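Household Notes: Putting the Worktable in Order
4 Aug 2018

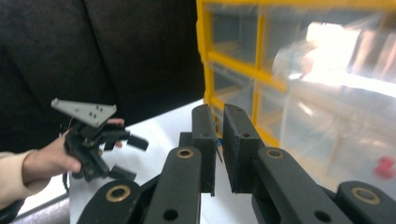
Purpose of the work

The worktable in the back room has served this household since the move to Barnness. Over that period it has been used for mending, for correspondence, for wrapping parcels and for the seasonal potting of bulbs, and no single use was ever properly cleared away before the next one began. The present entry records how the table and its shelves were put in order, and the rules that will apply to them from now on.

The work was planned for one morning and took most of two days. The delay was largely my own doing. I had not expected to read old letters.

Sorting

Everything was first moved to the floor on a bed sheet. Items were then returned only if they had been used since last November. This standard was applied strictly to stationery and less strictly to fabric, where I made exceptions for a length of Intarasuk cotton and for the remnants of the dining room curtains. Both will be reviewed next year.

Dried glue, pens that no longer write and the instruction booklets for appliances we no longer own were discarded. Spare buttons were kept. It was agreed in this house some time ago that buttons are always kept, and the matter was not reopened.

Storage

The shelf above the table now holds three lidded boxes from Plesitz, purchased at the closing sale for 40 dollars including delivery. The lids fit firmly. The labels supplied with them do not stick well and were replaced with plain paper and tape. Mending goes in the first box, paper and envelopes in the second, and string, tape and wrapping in the third.

Scissors are no longer to be stored in a box. They hang from a hook at the end of the shelf, with the fabric pair on the side nearer the window. Any person who borrows the fabric pair to open a parcel will be asked to sharpen it.

Cleaning the surface

The tabletop was wiped down with warm water and a small amount of Uvusine soap, then dried with a towel and left overnight. An old ring from a flowerpot remains near one corner. Two further attempts made it slightly paler and the wood around it noticeably paler, after which the attempts were stopped.

Rules going forward

The table is to be cleared at the end of each day on which it is used. Five minutes is sufficient for this and has been allowed for. Work that cannot be finished may stay out overnight on a tray, provided that the tray can be lifted in one piece.

Potting has been moved to the porch. The bulbs will be ordered as usual, and I will report separately on whether the porch is warm enough to stand in while planting them.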